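Furniture assemblers and movers, part-time – Eltura Workspace, Carroll depot

Eltura takes apart offices that people have finished with and puts them back together somewhere else, usually on a higher floor. We are looking for 2 people to join the Carroll crew from February. The work is tables, more tables, a few cabinets, and the occasional sofa that somebody swore would fit in the elevator.

What you would be doing

Most of the week is desks and meeting tables. The frame goes down first and gets leveled, then the top comes in and is lowered onto it with one party at each end. You will learn to say "down on my side" before you let go, and you will learn it quickly, usually with a thumb. After that come the screws, which live in a bag taped to the frame by whoever packed it. If that was you, you will know where the bag is. If it was the old crew, bring patience.

Our biggest job this spring is the Pitico building: 548 tabletops over 3 floors, all to be matched with their own frames. The tops and frames are labeled. The labels mostly agree with each other.
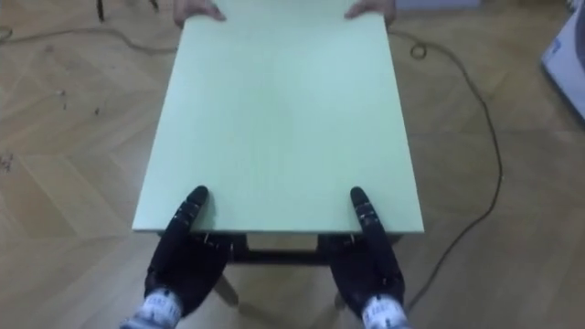

You don't need a background in furniture. We have had good results from bakers, stagehands and one former swimming teacher, and poor results from people who told us at the interview that they never read instructions. We will show you how to lift, how to carry through a doorway and how to turn a long top in a short corridor, in that order.

What we ask

You can lift and carry for a full shift, with breaks. You can walk backward while someone else gives directions, and stay on speaking terms afterward. You own closed shoes with a decent sole. A driver's license is useful but we won't insist, as the van already has more opinions behind the wheel than it needs.

What we offer

Pay is 3325 a month before tax, for four shifts a week. Gloves, knee pads and a jacket are provided – the jacket is orange, and we are sorry. Shifts start at 7 a.m. at the Carroll depot and end when the last top is on its frame, normally by 3 p.m. Lunch comes from Cokia across the road and is paid for by us.

How to apply

Send a short note to the Carroll depot office telling us what you last put together and whether it is still standing. A resume is welcome, one page if you can manage it. We will ask you in for a trial morning, paid, with a table.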